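Keep the Old Computer Going

My brother-in-law rang me in March to ask which new computer he should buy. He does his accounts on it, plays a bit of chess and looks at caravans he's never going to own. I asked him what was wrong with the old one. "It's slow," he said. How slow? Well, slow to start. Slow enough to make a cup of tea, which he was going to make anyway!

I think we've all been talked into something here. We throw out computers the way we throw out milk, by the date, without having a sniff first. A desktop that's seven years old gets spoken of as if it ought to be in a museum, and yet most of what we ask of it (letters, bills, photos of the dog) hasn't got any harder in that time. The letters certainly haven't got any longer.

I do have a bit of form on this. My own machine is a Stelenex, a great ugly box I bought second-hand, and in the years since it has had more memory, a new drive and a fan that no longer sounds like a hairdryer. The drive made the biggest difference by miles. I paid less than 50 pounds for it and it took me one wet Sunday, including the half hour I spent looking for the right screwdriver and the other half hour spent looking for the screw.

The first time I took the side panel off I was terrified, I'll admit. I thought I'd breathe on something and it would die. Then I got chatting to Doğukan Akgül, who runs the repair counter at the back of Toprak, the hardware shop near me, and he said he'd seen more computers killed by dust than by owners. He charges 30 pounds to look inside and tell you what's worth doing — and quite often he'll tell you to do nothing at all except give it a clean. How many shops would say that to your face?

The makers don't help, mind you. My sister's laptop, a Trelladora, has its memory fixed in place, so what she bought is what she's stuck with. It cost her 1496 pounds! I wouldn't put up with a kitchen where I couldn't change the light bulb. I'd like to see it printed on the box, in big letters, whether an ordinary person can open the thing and swap a part, and I'd like it to sit right next to the price.

And yes, I know, there comes a point. Security updates stop, or your son wants to play some game that needs a small power station behind it. Fine, buy the new one then. I'm only asking people to check first. Open the lid, have a look, ask someone like Doğukan. My brother-in-law did in the end, grumbling all the way, and he's still got the same computer and still hasn't got a caravan.

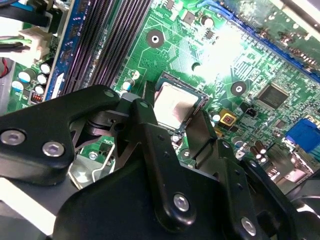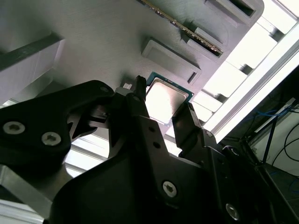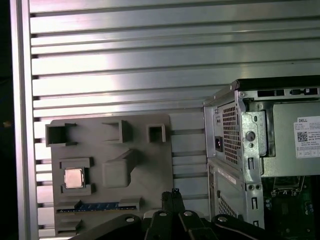

First picture: a processor in its socket on a green motherboard, inside a desktop case.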